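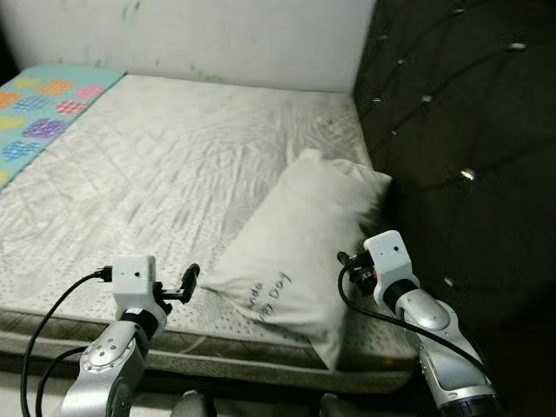

*Bed station at Ristidano, with the pillow lying between the two grippers.*

Feb 21, 2025

We visited the Ristidano workshop in Privcombe, a group of six from our evening course. I had expected a big hall. It is a small house, and every room has one task in it.

Mahlet Gashaw received us and explained the bedroom first. A person holds two handles, and the robot arms copy the movement of the hands. Every try is recorded, the bad ones also. For the bed task they have 309 recordings until now, and they want 1000 before October.

Bontu Tefera was the operator that morning. She told us the pillow is harder than the blanket with the hearts, because a pillow changes its shape when you press it. She also said the dark padded panel is difficult for her — the buttons shine, but the fabric between them looks flat on the screen, so she judges the distance badly.

Then we could try. I had the handles for 120 seconds and my shoulders were tired after the first minute. My left hand went always too low. Nour Hourani from our group did it much better, maybe because she plays piano, and Bontu kept her recording.

I asked if they ever move the arms directly by hand. Mahlet said yes, in the kitchen, for short movements such as opening a drawer. We did not see this, as the kitchen was closed for repairs.

The next visit is in October. Write to Asnakech Teshome if you want a place, and wear a shirt with loose sleeves.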